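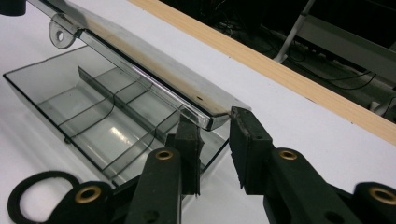
Re: [busimus-swap] divider boxes, any left?

Hi all, quick one before I get the kettle on.

Earlier message from the list:
> Are the grey see-through boxes from the Mulora lot still going?
> Want something for beads and earring hooks. Does the lid stay
> on or is it a seperate bit? Can pick up from Flastovthorpe
> any arvo in March.

Yep, still going. Lid's hinged, stays on. Smoky grey plastic, clear enough to see your colours through. Small rectangular compartments, so fine for hooks, jump rings, seed beads. Not for anything chunky.

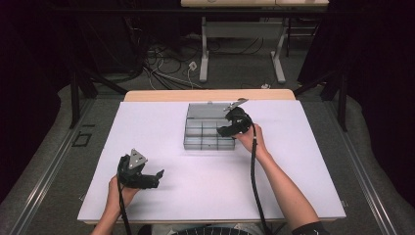
Hinges are the bit to watch. Mum's old one went at the tab after years of being yanked open from one corner, so open them from the middle if you can. And don't overfill, beads hop the walls if the lid won't sit flat. Ask me how I know. 2,000 size elevens through the lounge room carpet, still finding them.

Price is $2 each, or take a few and we'll sort something out. Had 50 at the start, no idea what's left, will check tonite. The Ruawai mob want some too so get in quick.

Bring your own bag pls. Can leave them on the verandah if you're after 5.

Cheers, gotta run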